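**Sivano hand-held gripper set - for packing benches and mixed-item stations**

If your bench handles the same 40 or so products all day, you already know which ones are annoying. Cables that uncoil, soft toys, anything in slippery wrapping. The Sivano pair was made for those, and we love how quickly people take to it!

Mixed items, one open box, two grippers:
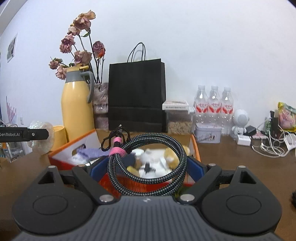
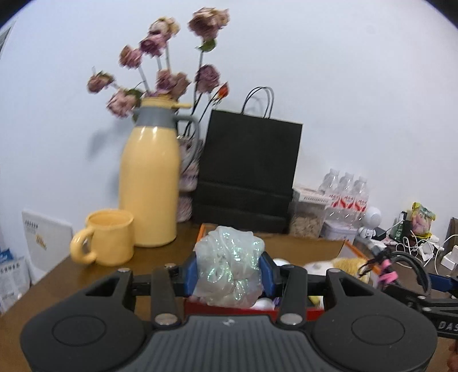 You work with one gripper in each hand, and the moves you make become the starting point for the automated station further down the line. At Mostora the people who used to pack are now the ones who teach - they decide how a coil should be held and how hard a bag can be squeezed, and the programmers come to them with questions. The Hornell site went the same way in September and moved its late shift to a 2 p.m. finish.

Packing by hand doesn't go away. Odd orders, gifts and returns still land on the bench, and that's the work most of the crew wanted to keep anyway (the repeat orders, 144 to a pallet, they were happy to hand over).

**In the set**

- 2 grippers, left and right
- spare finger pads
- wrist straps, 82 cm
- bench guide, with a page for your own notes

Pads wear faster on cardboard edges than on anything else, so check them on Tuesday or whenever you do your weekly clean. Replacements ship from Valcárcel.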